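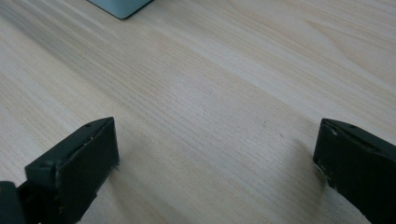 Well, I've finally spent some proper time with the Jirnum hand-held gripper kit, and a few of you have been emailing to ask if it's worth the money, so let's get into it. (For anyone new to the newsletter: I teach robots to do small household jobs, slowly and with a lot of swearing, from the back half of my garage.)

The kit comes from Wultby, the same people who did the little turntable I raved about in May. You get the handle, the two-finger gripper, a camera mount, a bag of spare screws and a year of Bhatt, their software for sorting and trimming your recordings. Mine was $937 with shipping. You squeeze the trigger, the fingers close, you do the job yourself with the thing in your hand, and Bhatt turns the whole lot into something you can train on. No arm needed until much later, and that's the big draw if you're working on a hobby budget like me!

First, the good stuff. It's light enough that I did 185 recordings over a long weekend and my wrist was only a bit grumpy. The fingers open lovely and wide, and the flat pads line up square with each other, so picking up boxy things is a doddle. I also really like that the camera sees both fingertips the whole time. On my old Joten you lost sight of one finger whenever you tilted, and I threw out heaps of recordings before I worked out what was going on.

Now the grumbles. The fingers are a matte plastic in a green so dark it's nearly black, and they look very smart, but they do scuff. There are pale chips along the edges of both of them now. It hasn't changed how they grip as far as I can tell, it just bugs me. They also pick up lint like nobody's business – keep a soft brush handy. Replacement fingers are $23 a pair and I've already got a set in the drawer.

The other grumble is the trigger. It's stiff for the first little while, then there's a spot near the end of its travel where it goes all vague, and I kept squashing things I meant to hold gently (sorry, tomatoes). Wultby's support folks told me to back off the tension screw half a turn, which helped a lot. Why isn't that in the booklet? The booklet is 5 pages and most of one is about recycling the packaging.

A word on your work surface while I'm here. I've gone back to a plain pale tabletop for nearly everything. Dark fingers on light wood are dead easy to pick out when you're scrubbing through recordings at 11 pm, and even soft lighting keeps the shine off the finish. My old charcoal mat was hopeless for it.

So would I buy it again? Yep, I reckon so, though I'd wait for one of their bundle deals if you can, as the spare fingers really ought to be in the box. If you've already got a Joten and you're happy with it, I wouldn't rush. Hit reply if you want my Bhatt export settings and I'll send them over.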